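**1/** Notes on folding laundry in a studio where the washer sits next to the bed. The drying rack went back to Bometti in January, so the mattress is now the folding table. It works better than the rack did.

**2/** Layout first. Two white appliances along the left wall, bed against the back wall. Laundry basket lives on top of the washer. Vertical storage is the only kind available at this square footage. 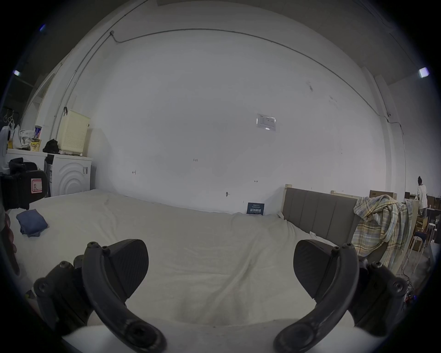
*Basket up top, blue cloth on the sheet.*

**3/** Surface prep: pull the sheet flat before putting anything on it. A wrinkle underneath reads as a wrinkle in the garment and you will chase it for a full minute. The quilt goes over to the headboard side.

**4/** Large items get opened from the corners. Hold one corner out under tension, lift from the middle of the cloth, then lower it. Shaking works too, but the room is small and the shelf is within range.

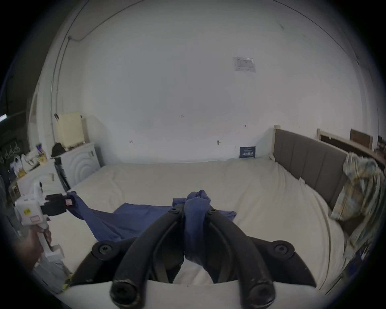

## Part two: the actual folding

**5/** Lay the item sideways across the near edge of the bed. Reaching over a double mattress is bad for the lower back. Smooth outward with a flat hand – two passes, center to hem.

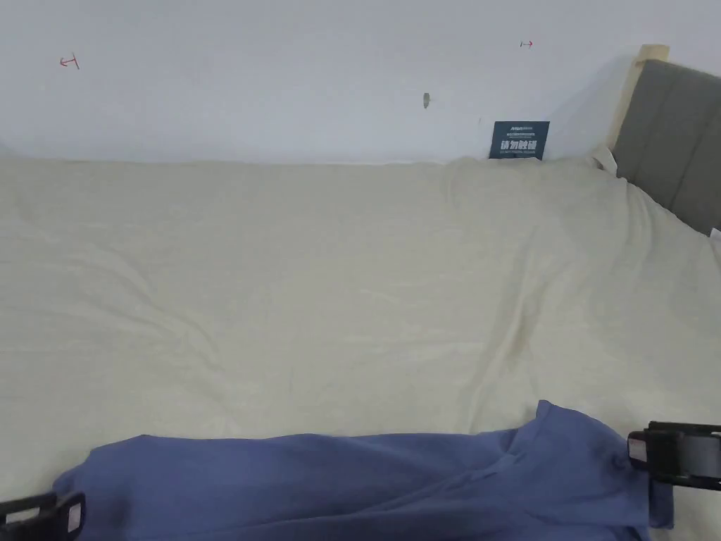 **6/** Fold in half, then thirds. I tried the Sayce method (quarters, then a roll) for a month. Rolls are fine in a drawer and unstable on an open shelf. Thirds stack.

**7/** Timing: roughly 100 seconds per large item, less for shirts. The Grena folding board was faster on shirts and useless on everything else, and it needed its own storage spot. Sold it.

**8/** Clear the bed completely before starting the next load. Mixed piles are how a clean shirt gets washed twice.
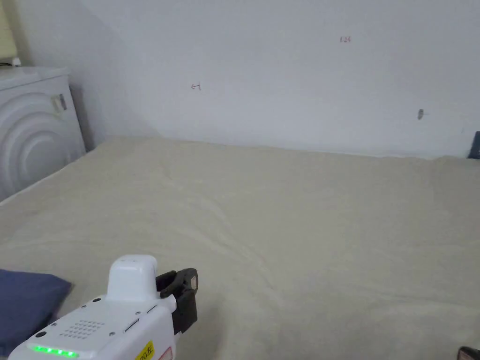
**9/** Still open: a lid or board for the washer top, so the basket has a level base. Jutideo lists one in the right width, but the depth is 2 inches over. Will measure again with the door open and post the numbers.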